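Ticket: Wall clock app and door display drift, shared network
Product: Voletti site gateway, Pavora door displays (69 units)
Opened by: Radomir Petek
Status: Reopened
Priority: Normal (I asked for High)

Summary
Door displays lose the gateway overnight and show yesterday's room bookings until someone power cycles them. It started in December after the gateway update. Support closed this once as "resolved by reboot". A reboot is what I have been doing every morning, so I don't accept that as a fix.

Steps already tried before opening
Rebooted gateway. Rebooted switch. Swapped the patch cable. Moved the gateway off the shelf and away from the microwave, as the help page suggests. I doubt the microwave is running at 3 a.m.

Log

Entry 1
Support (Aerts desk) says the signal is weak and recommends two more access points. Signal at the worst display is fine on my laptop and fine on the display's own status page. I'd like to see a reading that says otherwise before we buy anything. No reading supplied.

Entry 2
Left a continuous ping running against the gateway overnight. No loss until 2:10 a.m., then nothing at all from the displays for a while, and after that the gateway answers but the displays don't. Wired machines on the same switch never noticed. So it isn't the switch and it isn't the uplink, whatever the first reply said.

Entry 3
Told to factory reset one display as a test. Did it. It worked for a day and then went stale with the others. The reset also wiped the room name, which the instructions don't mention.

Entry 4
Looked at the address leases. The update changed the pool from 500 addresses to a much smaller one and put the lease time back to default. The release notes say "improved network defaults". Improved for whom? Asked support whether this was intended. Reply was a link to the release notes.

Entry 5
Put the pool back to 500 by hand and set the lease time to 1000 minutes. First night: most displays stayed up, and the upstairs ones went stale again. Better, but I'm not calling it solved. Support wanted to close at this point. I said no.

Entry 6
The upstairs displays turn out to hold fixed addresses from the old Peten install, and they overlap with the new pool. Two devices answering on one address would explain why it looks random. I have moved the pool start up past them. It does not explain why everything was fine until the update, unless the old pool quietly skipped that range. Question sent to Aerts, no answer yet.

Entry 7
Support asked again about the environment. I have already described the rack, the shelf and the ceiling. I don't see what any of that tells anyone about a lease table.
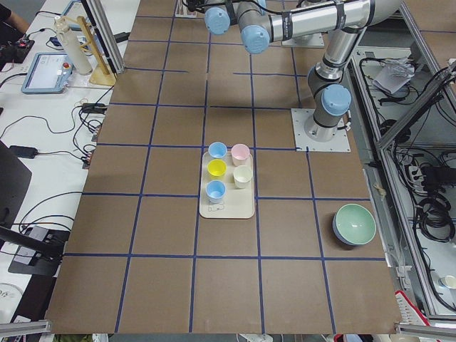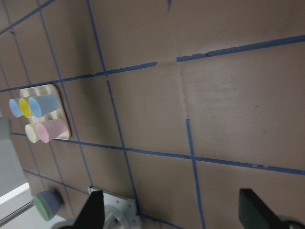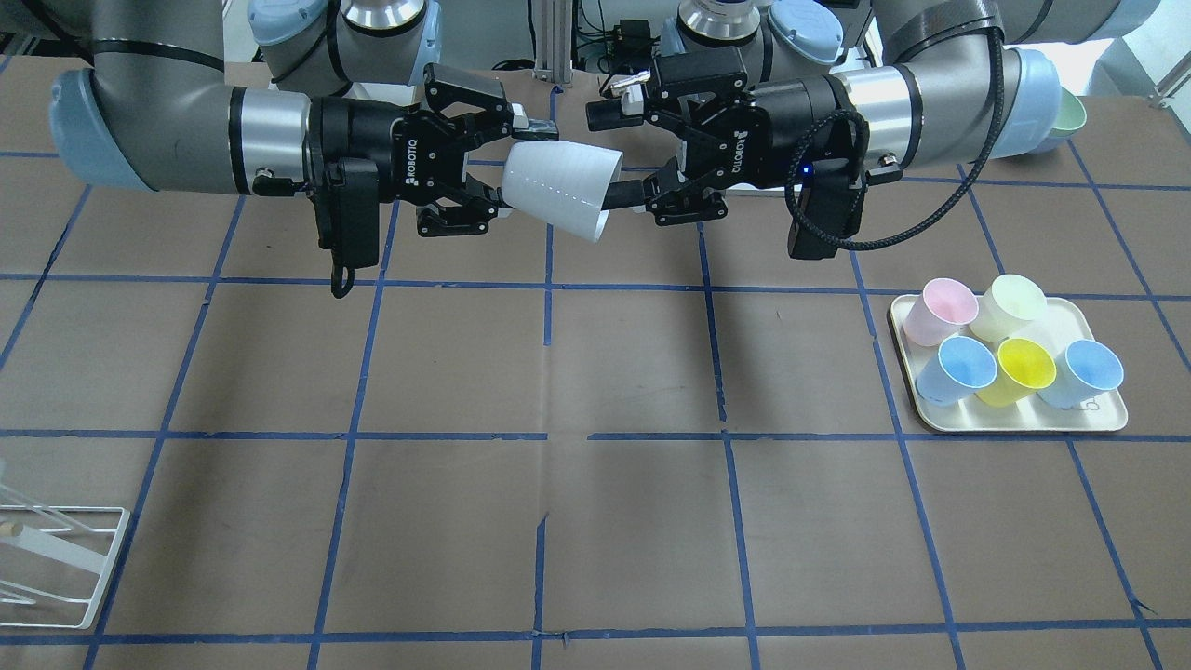

Attachments: upstairs workroom, taped table.

Entry 8
Second night with the pool moved. All displays showed the right day at 7 a.m. I checked them on foot, because the dashboard has reported everything as "Healthy" throughout, including on the mornings when it plainly wasn't.

Entry 9
Reply from support: photos received, "environment looks suitable", please confirm the ticket can be closed. No comment on the pool size, the lease time or the overlap. I take it the access points are no longer needed.

Open questions
1. Does the next Voletti update overwrite the pool again? If it does I'll be back here with the same ticket.
2. Can the dashboard be made to check the display and not just the gateway? At the moment the green light means very little.
3. Where is the old fixed address list kept - on the gateway, or only in the displays themselves?

Workaround for anyone else with this
Write down the pool range and lease time before updating. Compare them afterwards. If the range has shrunk, put it back by hand and look for fixed addresses inside it before you reset anything.

Keep open until question 1 has a written answer.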